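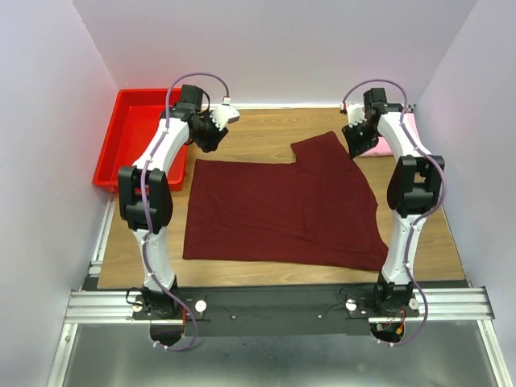
## Entry 12: Maroon cloth, flat lay and fold tests

Textile bench, January, 9:40 a.m. Entry by Tsion Lencho. Read and initialed by Otis Nguyen-Tran.

### Purpose

The maroon cloth is to be assessed for the Juridstead order, which calls for folded table covers in a dark plain color. The client has asked that the covers keep a clean center crease after storage and that the crease release without pressing when the cover is spread. Earlier work on the gray and the bottle green is recorded in Entries 8 through 11 and is not repeated.

The test piece was cut from bolt 1753, supplied by Azimi. Roswitha Fankhauser signed for the bolt and has placed the remainder on the lower rack, selvage outward. It should not be moved to the upper rack, where the window light reaches it in the afternoon.

### Preparation

The piece was left unfolded overnight in the conditioning cabinet. The edges were overcast by machine with polyester thread, stitch length 3, before conditioning. No starch or finish was applied in the workshop. The supplier's sheet does not state whether the mill applied one, and a query has been sent.

The light wooden board was brushed and wiped before the cloth was laid on it. Colleagues are reminded that lint from the gray cloth shows plainly on maroon, and that the brush kept for dark goods is the one with the taped handle.

### Procedure

1. Lay the cloth flat on the board, face side up, and allow it to rest for 12 minutes.
2. Smooth from the center toward the edges with an open hand. Do not pull at the corners.
3. Fold once, bringing the far edge to the near edge. Align the corners before setting the fold.
4. Fold a second time, left to right.
5. Place the pressing plate on the folded cloth and leave it for the full period given on the test card.
6. Remove the plate, open the cloth in the reverse order, and record the crease at once and again after one hour.

### Observations

First trial. The first fold was satisfactory. The second fold drifted, and the upper layer finished short of the lower one on the near side. The cloth has more slip against itself than the green had. The trial was stopped and the piece laid out again.

Second trial. The corners were held for a moment after alignment and the drift was much reduced. The center crease was sharp when the plate came off and had softened considerably at the one-hour reading. The cross crease remained visible along its whole length. I graded the center crease 4 and the cross crease 2 on the workshop scale. Otis graded them 4 and 3. Both sets of grades have been entered on card 264.

Third trial. Folded with the face side inward. The cross crease was lighter on the face, as expected, and the back took the mark instead. This may be acceptable to the client, whose covers will be seen from one side only. The question should be put to Juridstead in writing before the method is adopted.

A faint bloom was noticed along the center crease under the side lamp, in the second trial only. It brushed out. I am not certain whether it was lint or a change in the surface, and the next person to run the test should examine the crease before brushing.

### Correction to Entry 11

Hooman Heydari has pointed out that the resting period for the green cloth was entered as the pressing period, and the reverse. The figures themselves are correct. The columns have been relabeled and the change initialed.

### Outstanding

- Reply from Azimi on mill finish.
- Second grader needed for the cross crease. Hooman Fallahi has agreed to grade from the cloth itself, without sight of the earlier cards.
- Repeat of the third trial with the longer pressing period.
- Label for the offcut drawer. The maroon offcuts are at present in the drawer marked for green.

The test piece is to be returned to the conditioning cabinet unfolded at the end of the session. Key with Roswitha.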